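Whitlock Computer Reuse: Parts Bench
Last updated 3/11/19
12 shares | 2 comments

The parts bench is open again after the January break. Towers that can't be passed on whole are being stripped for memory, drives and power supplies, and the cases go to Dravico for scrap. So far this year 169 machines have come in, most of them office desktops.

Work starts with the side panel off and the tower laid flat. Drives come out first and are wiped or drilled. A processor that tests good goes in a labeled tray, and the empty socket is checked for bent pins before the board is shelved.
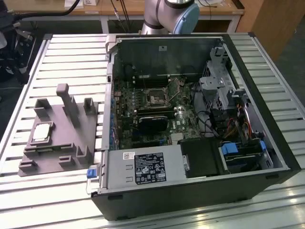 One reader wrote in to say that the power supply should be tested before anything else is unplugged, as a bad one can make a good board look dead. We have added that to the bench sheet.

We are short of memory for desktops and would take any amount. Please tape loose screws in a bag to the case they came from. Drop-off is at the side door on Plornico Street.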